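3.2. Materiales y procedimiento de las sesiones de manualidades

Las sesiones se celebraron en el centro infantil Brerkero durante el mes de abril, siempre el martes por la tarde y en el aula de plástica. Participaron 73 niños de entre cuatro y siete años, repartidos en grupos estables. Cada grupo realizó el mismo proyecto, una guirnalda de papel plegado, con uno de los dos cuadernos de instrucciones que se comparan en este trabajo: Venulico, formado solo por dibujos, y Dranico, que combina dibujos y frases cortas leídas en voz alta por el adulto.

La guirnalda se eligió por tres motivos prácticos. Admite errores sin que el resultado deje de ser reconocible, se termina en una sola sesión de 30 minutos y exige pocas herramientas. Cada niño recibió tiras de cartulina ya cortadas, una barra de pegamento y unas tijeras de punta redonda. El cordel lo pasaba el adulto al final. Los niños zurdos usaron tijeras para zurdos, con la excepción de dos sesiones en las que no había suficientes; esas sesiones se conservaron en el análisis, pero se marcaron aparte.

El cuaderno Venulico dedica una página a cada pliegue. El cuaderno Dranico agrupa los pliegues de dos en dos, de modo que el niño pasa menos páginas y depende más de lo que oye. Esta diferencia de formato no se pudo igualar sin rehacer uno de los cuadernos, y debe tenerse en cuenta al leer los tiempos de la Figura 4.
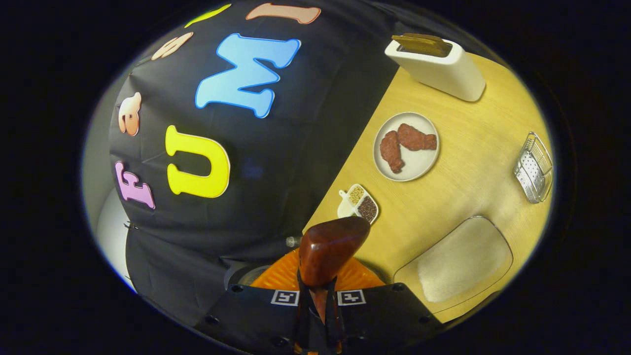
Para la codificación se definió como pliegue completo aquel en el que los dos bordes de la tira coincidían con una separación no mayor que el ancho de la barra de pegamento. Los pliegues corregidos por el propio niño se contaron como completos; los corregidos por el adulto, como asistidos. En total se codificaron 601 pliegues. Un segundo codificador revisó todas las sesiones del grupo de menor edad – las más difíciles de puntuar – y las discrepancias se resolvieron por acuerdo.

La puntuación final de cada guirnalda se expresó en una escala de 0 a 100, siguiendo la pauta de Tiedemann para trabajos en papel. La pauta original incluye un apartado de color que aquí se suprimió: las tiras venían en juegos cerrados y el niño no elegía. El peso de ese apartado se repartió por igual entre el plegado y el pegado.

Quedaron fuera del análisis las guirnaldas que el niño abandonó antes del tercer pliegue. También se descartó una sesión en la que se repartió por error el papel Lai, más grueso que el habitual y difícil de doblar para los más pequeños. No se hizo ninguna otra exclusión.

3.3. Papel del adulto

El adulto podía repetir una instrucción cuantas veces se le pidiera, pero no tocar la tira salvo que el niño entregara el trabajo con la mano. Reinhold Tiedemann formó a los cuatro adultos participantes en una reunión previa, en la que cada uno montó dos guirnaldas con ambos cuadernos.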